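The Lesent Counter-Height Prep Table in White

Price: $1199
In stock at the Raltov store
Leaf extension sold separately

I've been selling kitchen furniture long enough to have gone through phases. There was the butcher block phase (I still have one at home, and it still needs oiling every time I look at it), then the stainless phase, then a very short phase when everybody wanted concrete. And through all of it I kept getting asked for a plain white table. Something big enough to cook on, tall enough that your back doesn't complain, and decent enough looking that you can sit people down at it afterward. The Lesent is the one I finally settled on, and I like it so much that I've stopped carrying the other two I used to stock!

I've had one in my own kitchen since April, and most of what I know about it comes from using it for everything except what it was designed for. I've rolled pie crust on it, done my taxes on it, wrapped presents on it and let the neighbor's kids take it over on rainy afternoons.
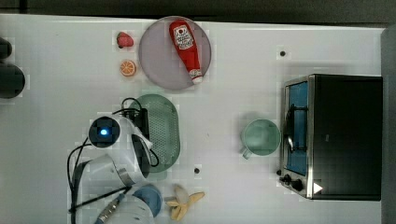

The top is what sells this table, so let me start there. It's a smooth matte white with a slightly softened edge, and it's made in one piece, so there's no seam down the middle to collect flour. White worries people, I know. But I find color really pops on it, and even a play kitchen spread looks cheerful, with the red ketchup bottle lying on its mauve plate and the little strawberry and orange slice next to it. More to the point, you can see a spill while it's still a spill. On my old dark table I used to find things with my elbow.

For cleaning I use a damp cloth and a drop of dish soap, and that's it. Please don't use scouring powder. I tried it on a store sample so you don't have to, and it left a dull patch the size of my hand that never came back. Turmeric is the one thing I'd wipe up right away. Coffee, beet juice and washable marker have all come off mine without any drama, sometimes with a second go the next morning.

Hot pans need a trivet. I get asked this more than anything else and I wish I had a more exciting answer - it'll take a warm plate or a mug all day long, but a skillet straight off the burner is asking too much of it. The same goes for knives. Use a board, and if you don't own a good one, the Flestitz board we carry is a nice heavy one that stays where you put it.

Now the legs. They come in two finishes, black and natural ash, and I go back and forth on which I like better. The black hides scuffs from the vacuum. The ash is prettier, and it warms up a kitchen that already has a lot of white in it. Each leg has a leveling foot you turn by hand, and if your house is as old as mine you're going to need them. Give the table a week to settle on your floor and then check them again.
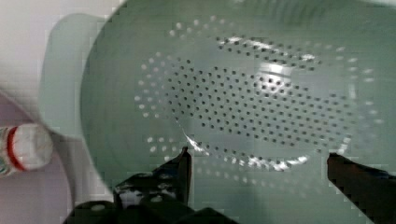
Height is the other thing to think about before you order. This is a counter-height table, so regular dining chairs are too low for it and bar stools are too tall. You want counter stools. We carry the Shahbazi stool in both leg finishes, and it tucks all the way under so you aren't tripping over it while you cook. If you already have stools, measure the seats and call the store with the number, and I'll tell you if they'll work. I'd much rather do that than take a set back!

You get 2 drawers, one on each long side. They're shallow, so think towels, measuring spoons and birthday candles, and forget about the stand mixer. Mine used to stick a little in humid weather until I rubbed a candle stub along the runners, and they've been fine ever since.

Assembly takes one patient person or a couple of impatient ones. The top is heavy, so get help turning it over, and lay a blanket down first. Leave all the leg bolts finger-tight until the last one is in and then go around with the wrench. I skipped that on my first one and had to take it apart and start over, which did not make me popular at dinner time.

Delivery is free within 33 miles of the store, and we'll carry it into the room you want it in and take the packaging away with us. Farther out, it ships by freight to your door. Please open the box and look at the corners before you sign for it. If something's dinged, write it on the slip and send me a photo, and I'll get a replacement moving.

The warranty is 2 years on the top and the drawer hardware. Leg finish samples are free, so just ask for them at the counter or add them to your cart.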